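Ketgate Leisure Centre
Membership and cards: your questions

Last updated 2 September 2024

Most of what gets asked at the desk is on this page. If it isn't, ring or email, details at the bottom.

How do I join?

At the desk or online. Bring something with your address on it. Takes five minutes if it's quiet, longer after school pick-up.

What does it cost?

Depends on the plan. Price list is on the Prices page and on the wall by the turnstiles. If the two don't match, the wall is right, tell us and we'll fix the page.

Can I try it first?

Yes. One free visit, gym or pool, not both. Ask for a day slip.

Do I need my card every time?

Yes please. The turnstile wont open without it and the desk can't keep buzzing people through when there's a queue. Forgotten it? Give your name and postcode and you'll get a day slip. After the third day slip in a month we'll ask you to buy a replacement.

My card has stopped working.

Try it again slowly, flat on the reader. Still nothing, bring it to the desk. Usually it's a missed payment or a card kept next to a phone. We can re-do it on the spot, no charge.

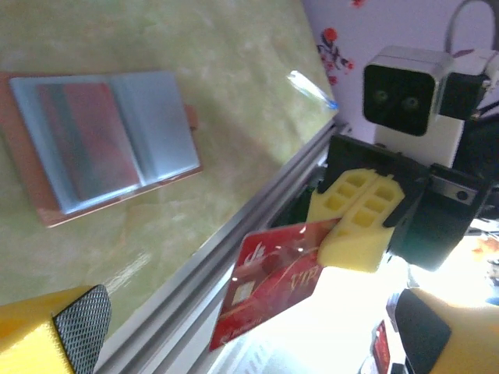 I've lost it.

Tell us the same day if you can so it gets stopped. Replacements are £6. If the old one turns up within a week bring both in and we'll refund you. Found cards go in the drawer at the desk, so ask there before paying.

Can my partner or kids use my card?

No. Each member has their own, under-fives don't need one at all. Sharing gets the card stopped. Family plans are cheaper than two singles anyway, have a look.

Can I freeze my membership?

Yes, up to three months in any year. Email before your payment date, not on it. Injury or pregnancy, longer is fine, just talk to us.

How do I cancel?

In writing, one month's notice. Email counts. Telling an instructor at the end of a class doesn't, sorry, it never reaches the office. If you signed up for 12 months you're in until the end of that, unless you move more than an hour away or a doctor says stop.

How far ahead can I book classes?

Members 6 days, everyone else two. Spin and aqua go first. Cancel at least three hours before or you lose the credit.

I'm on the waiting list, will I get in?

Often, yes. People drop out the evening before. You'll get a text, reply within the hour or it moves on to the next person.

What happened to the Bamari Studio classes?

Moved upstairs in March. Same times, same teachers, better floor. Lift is by the cafe.

Is there parking?

Yes, about 100 spaces, shared with the library. Free for members for two hours. Put your reg in at the desk screen or you will get a ticket, and we can't cancel those, the car park isn't ours.

Lockers?

Pound coin, you get it back. Emptied every night at closing. Anything left goes to lost property for 12 days then to the charity shop.

Do you do student or over-60s rates?

Both. Off-peak only for over-60s, any time for students. Bring proof at renewal aswell, not just when you join.

Who do I complain to?

Hadi Chidiac, duty manager, by email or leave a note at the desk. You'll hear back within 5 working days.

Phone lines open 9 to 5. Desk is open whenever the building is.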